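Estantería baja Konitz, de Godoy
Reseña de Pilar Navarrete, 16 de octubre de 2019

La compramos en abril para la oficina, después de que Cristóbal Benítez declarase que el suelo no era un sistema de archivo. Tenía razón, y desde entonces lo recuerda con frecuencia.

El montaje se lleva 3 horas, una más si alguien lee las instrucciones en voz alta. Los tornillos encajan todos menos uno, que vive en un cajón. Los fondos rojizos de los huecos, que en el catálogo parecían un capricho, son lo mejor del mueble: se ve enseguida lo que hay dentro, incluso lo que uno preferiría no ver.

La balda superior aguanta bien las macetas. Los huecos son otra historia – 35 centímetros de fondo dan para carpetas, pero sobre todo invitan a meter bolsas de plástico.

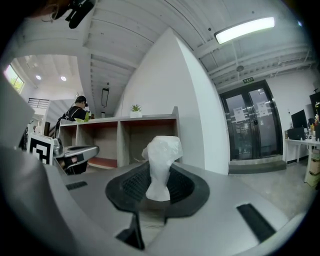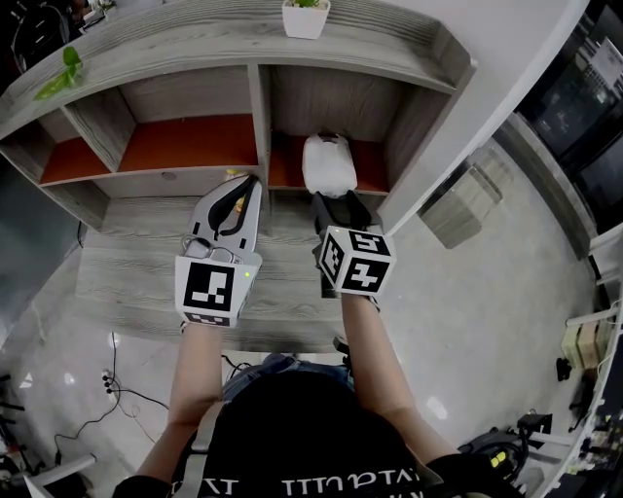

Por 41 euros más, la Venham trae puertas y cierta hipocresía. Yo me quedo con la Konitz, aunque los cantos podrían estar mejor rematados y el servicio posventa sigue buscando mi pedido, el 1394. Le pongo un notable, a la espera del tornillo.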